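La formación Gallar aparta de la campaña a su candidato en Hilavero tras una segunda denuncia

La dirección regional de Gallar retiró el apoyo a su cabeza de lista por Hilavero después de que una segunda mujer lo denunciara por acoso durante la etapa en que ambos trabajaban en la delegación provincial del partido. El candidato niega los hechos y ha comunicado por escrito que no piensa renunciar.

La decisión se tomó en una reunión que terminó pasadas las diez de la noche. De los 21 miembros de la ejecutiva, 16 votaron a favor de suspenderlo de militancia mientras dure la investigación interna. Los demás pidieron esperar a que se pronuncie el juzgado.

La primera denuncia se conoció en abril. La presentó una antigua empleada de la oficina de comunicación, que aportó mensajes de texto y el testimonio de dos compañeros. El partido abrió entonces un expediente informativo, pero mantuvo al candidato en los actos públicos y en los carteles. La segunda denunciante, que trabajó en la misma oficina, declaró ante la policía de Jullari y ha pedido que no se difunda su identidad.

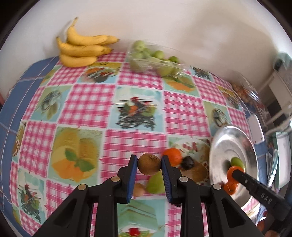

El problema para Gallar es de calendario. El plazo para modificar las listas ya se ha cerrado, y la ley electoral solo permite sustituir a un candidato en caso de fallecimiento o de renuncia voluntaria. Si no renuncia, su nombre figurará en las papeletas y, en caso de salir elegido, podrá tomar posesión del escaño sin pertenecer al grupo.

Fuentes de la ejecutiva admiten que varios cargos locales intentaron convencerlo durante la tarde para que firmara la renuncia. En su escrito, de 2 páginas, el candidato sostiene que las acusaciones responden a una disputa por el control de la delegación y anuncia acciones legales contra quienes las han difundido. No ha concedido entrevistas.

Las reacciones de los rivales han sido desiguales. La coalición que gobierna Jullari reclamó que se retire de inmediato la propaganda en la que aparece y acusó a Gallar de haber actuado tarde. La lista vecinal de Hilavero se limitó a expresar su apoyo a las denunciantes y dijo que no utilizará el asunto en los debates. El portavoz de este grupo recordó que hace cuatro años Gallar exigió la dimisión de un concejal de otro partido por una denuncia parecida, archivada meses después.

Una asociación de mujeres de la comarca ha convocado una concentración ante el ayuntamiento a las siete de la tarde. En su comunicado pide que los partidos fijen un protocolo con plazos y que las investigaciones queden en manos de personas ajenas a la organización. Gallar dispone de un reglamento interno para estos casos, pero no establece en cuánto tiempo debe resolverse un expediente.

El juzgado de Jullari ha reunido las dos denuncias en una sola causa y citará a las partes en las próximas semanas. La ejecutiva volverá a reunirse antes del cierre de campaña para decidir si pide el voto para el resto de la lista o deja de hacer actos en el municipio.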